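Floltley Community Help > Home and Furniture > Tables and desks

Pale grey table top – how do I get it properly clean without leaving shiny patches?

Posted by flirnik_fan, 18/12/2024

Hello all, hoping someone can talk me out of doing something daft. In September I bought a big table second-hand from a house clearance in Fladport. It's a plain thing, light grey and matte, just a large rectangle, and I love it because it doesn't shout at you when you walk in. I use it for cutting out fabric mostly, and for wrapping at this time of year, so I need the whole surface and I keep it clear between jobs.

The trouble is marks. Tea rings come off with a damp cloth, fine. But I've got a sort of greyish bloom at one end where I lean my forearms, and two streaks from a rubber-backed cutting mat that won't shift at all. I can't see any of it from straight above. I only notice when I sit down and look across the top at a low angle, and then it's all I can see.

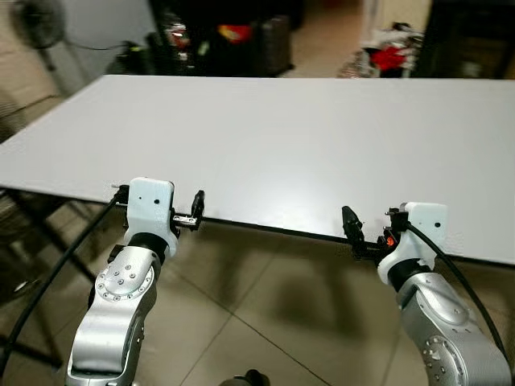 So far I've tried washing-up liquid in warm water, and then a spray from the supermarket which made it worse (smeary, and it smelt of fake lemons for days). My sister says use one of those white melamine sponges. My neighbour says never, ever use one of those on a matte finish. I don't know what the top is made of, by the way. There was no label underneath and the clearance people hadn't a clue.

Is there anything gentler I should try first? And is it worth putting some kind of wax on it afterwards, or is that asking for trouble?

tidyish_in_fladport

Your neighbour is right! I did exactly this to my desk. The sponge took the mark off beautifully and left a shiny oval where the mark had been, and four years on I still put a plant on it.

What I'd do is go back to plain warm water with the tiniest drop of washing-up liquid, because I bet half of what you're looking at is the lemon spray. It leaves a film. You need to rinse more than you think, so go over it with a clean wet cloth, wring it out, go over it again, and then dry it with a tea towel that hasn't been near fabric softener. Do the whole top in one go and not just the bad end, or you'll get a tide line and be back here moaning like the rest of us.

The forearm bloom is probably just skin grease and hand cream. Mine comes back every couple of weeks in winter.

No wax, please. It'll go patchy and you'll hate it.

Prothero Lane Mum

baby wipes. works on everything in our house

old_bench_hand

I'd agree with most of what's been said, though not the baby wipes, as some of them leave a residue of their own and you've already got one of those to get rid of.

The mat streaks are a different matter. Rubber backing can stain some surfaces for good – it gets into the finish, and no amount of washing will bring it out. Before you give up, put a little surgical spirit on a white cloth and try it on the underside or right by an edge. Leave it to dry, then look across it at that low angle you mentioned. If the patch looks the same as the rest, and no colour has come off on the cloth, try it on one of the streaks. Dab, don't scrub. Open a window, and keep it away from candles and so on.

If it doesn't budge after 2 goes, I'd leave it alone. And put an old cotton sheet under the cutting mat from now on.

flirnik_fan

Thank you both (and the baby wipes lady). Did the rinsing this morning and the water came up filthy, so that was the lemon stuff. Bloom is nearly gone. Will try the spirit underneath once the wrapping's finished and I can get at it.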